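Lamisi Gbeho
Thread on the bimanual placement results, March 2024. 1/9 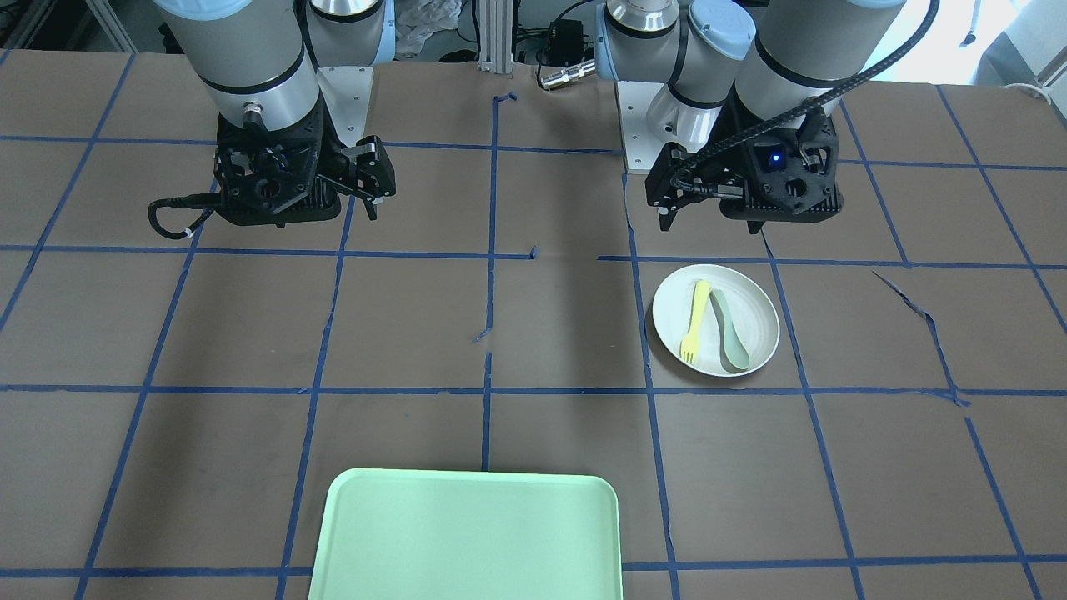
2/9
The question was narrow. If you train a two-arm policy on tabletop pick-and-place, does it help to tell the policy which grid cell the object starts in, or does it work that out from the cameras alone? Kane Maihi ran the collection, I did the training and the evaluation.

3/9
Data: 1,235 teleoperated episodes, plates, trays and plastic utensils. We dropped any episode where the operator re-grasped more than twice. That left 961 for training. The filter was fixed before we looked at any policy results.

4/9
Start positions were drawn at random per episode, by cell. The tape grid is a layout aid for the person resetting the table. Both policies see it in the camera views, so neither one is trained on a clean background. The only difference is the extra cell index fed in as a token.

5/9
Evaluation: 413 rollouts, split between the two policies and interleaved, so that lighting drift hits both equally. A rollout counts as a success if the utensil ends up on the tray with no part touching the paper. Partial overhang over the rim is a pass.

6/9
Result: on cells near the middle of the table the two policies are indistinguishable. On the outer cells the one with the cell index does better, mostly on the choice of arm. Without the index, the policy sometimes starts with one arm, stops halfway and switches – and the second approach tends to be worse than the first.

7/9
Thin handles are still the main failure. When two utensils lie close to parallel, both policies will close on the pair. The index does nothing for that, and we had no reason to expect it would. Lomia, our grasp scorer, catches roughly half of these before the lift.

8/9
Limits. One table, one pair of arms, one operator for most of the data. The tape was replaced once, at episode 24, and not again, so its condition varies over the set. I have not separated out that effect. Someone should run the same comparison on plain paper before reading much into the outer-cell gap.

9/9
Next is the plain-paper run, planned for May, with a second operator. Episode lists and the filter script are in the Jiltetti repo under "placement". Reset sheets are there too, as scans. If you find a mislabeled cell, open an issue with the episode number.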